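How to Follow a Lower League Football Club When You Live Abroad

Posted Jan 10, 2024

I moved away from Pralstead some years ago, but I did not want to stop following my football club, Pralstead Town. In the big leagues this is easy, every match is on some channel. In the fourth level it takes a little more work. In this guide I explain the way I do it. It should work for most small clubs. 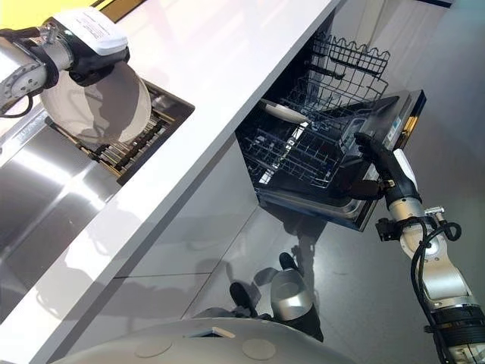
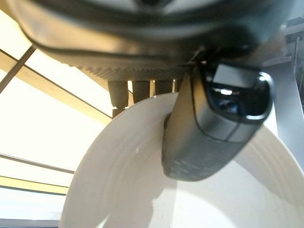
Step 1. Find out who shows the matches

Go first to the website of the club, not to a search engine. Search results for small clubs are full of pages which promise a free stream and only want your card number. On the club site look for a menu called "Watch", "Live" or "Media". My club sells its home matches through its own player. The away matches depend on the other club. Trostard, for example, sells a pass for visiting fans, but you must make a separate account.

Step 2. Check if your country is allowed

Some passes are only for people outside the home country, and some are the opposite. Read the small text before you pay. If it is not clear, write to the ticket office a few days before the match. They usually answer me the next morning.

Step 3. Put the fixtures in your calendar

Many clubs offer a calendar file. Add it by subscription and do not just download it one time, so the changes will come to you automatically. Check also the time zone setting. In March the clocks do not change on the same date in every country, and I missed a whole first half against Thepsuriya Rovers in this way. When I opened the stream they were already losing 2-0.

Step 4. Test the stream early

Log in 15 minutes before the kick-off. If the picture stops all the time, choose a lower quality, close other programs and try with a cable in place of the wireless. If there is still no picture, look for the audio commentary. It is often free, and I like our commentator more than many on television. He complains a lot about the wind.

Step 5. Avoid the score

If you watch the replay in the evening, turn off the notifications from your sports apps in the morning. Remember the group chats too. I mute ours, because one goal is enough to get thirty messages.

Step 6. Join the supporters' forum

Our ground holds 3,000 people and on a normal match there are many free seats, but the forum is busy all week. The thread about the cup tie with Premureo Athletic had 265 replies before the teams were even announced. You will find there the injury news, the lineups and the links for away streams. Read the rules first and use the search before you ask a question.

If you can travel, choose one home match each season and buy the ticket from the club directly. Postponed matches are common in winter, so I would book a train or flight which can be changed.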